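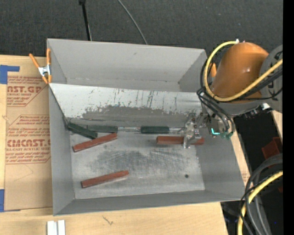 Fig. 1. Grey metal bin with a worn sloping panel.

Week 3: looking after surfaces

Right, wear! I love this bit of the course. When two surfaces rub, the high spots touch first, so the real contact area is tiny (much smaller than you'd guess) and the pressure there is huge. Rüdiger Frerichs ran our old Kuhlmann rub tester for 4000 strokes and most of the damage came early on.

For Friday, please sand your test strip with 180 grit, weigh it, do 5 runs and weigh it again. Bring the numbers, even the ugly ones!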